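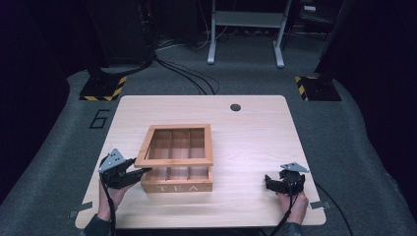

Opening the same lid, 118 times

Zhuoran Tan spends most of her working day with a gripper in each hand. She runs data collection for Wondeson, a small company that trains two-armed machines to do household jobs, and the object she has been working with for most of August is a wooden tea box with a see-through lid.

"People expect us to start with something impressive," she says. "A lid is hard enough. It moves on a hinge, you have to take hold of it by a thin edge, and if you pull in the wrong direction the whole box comes with it."

The method is simple to describe. A person holds two black grippers, one left and one right, and does the task with those and no fingers. The movements are recorded along with the camera view, and each recording becomes one example for the learning system, which the team calls Ren. No robot arm is needed at this stage. Tan says that is the main reason they can collect as much as they do.

"I used to drive the arms directly, from a desk. It took me a whole morning to get what I can now get in 40 minutes. You feel the weight of the thing when you hold the grippers yourself. You stop when it resists."

A single example of the tea box task lasts only a few seconds. The left gripper pinches the wooden frame of the lid near a corner and lifts it. The right one waits nearby, open, unless the box starts to slide. Tan has views about that waiting hand.

"New people wave it about. They don't know they're doing it. Then the system learns that the right hand wanders while the left hand works, and you get a machine that fidgets. I tell them to park it somewhere sensible and leave it there."

How different should the examples be from each other? Her answer is that they should differ in the things that will differ in a real kitchen, and in very little else. The box is put down in a new spot each time, sometimes turned a little. The speed changes too, as no two people lift a lid at the same pace. The table stays where it is, and its front corners are taped.

"We had a set where the table had crept towards one side over an afternoon. It was only a little, but the later examples didn't match the earlier ones, and we spent longer sorting that out than we had spent recording. So now there's tape."

The tea box set currently stands at 118 examples. Tan threw out a fair number before reaching that figure. Some were dropped because the person hesitated halfway, others because the gripper slipped off the frame and had to go back for a second try. She keeps a few of the second tries on purpose.

"If every example is perfect, Ren has never seen a mistake being put right. Then the first time it misses the edge, it carries on lifting nothing. I want it to have seen a person miss, go back and get it."

Across all tasks the team has kept 436 examples, covering 5 different objects. She would not say which is next, only that it has a drawer in it and that she has already trapped the cable of one gripper in it twice.

The cables come up more than once in our conversation. Each gripper trails one, and Tan says that after a few hours you start to plan your movements around them without thinking — a habit she would like to keep out of the data. The team has tested a wireless pair, which they call Prolent, but the battery makes them heavier at the wrist and she went back to the wired ones.

The recordings are checked in a program named Jitstead, which the team wrote for itself. It plays each example at half speed and asks for a mark at the moment of contact and another at the moment of release. Tan does this in the late afternoon, when her arms are tired.

I asked whether she finds the work dull. She thought about it for a while.

"Some of it. The first twenty are interesting and the last twenty are interesting. In the middle I listen to the radio."

And at home, does she keep her tea in a box?

"In the packet," she says. "With a peg on it."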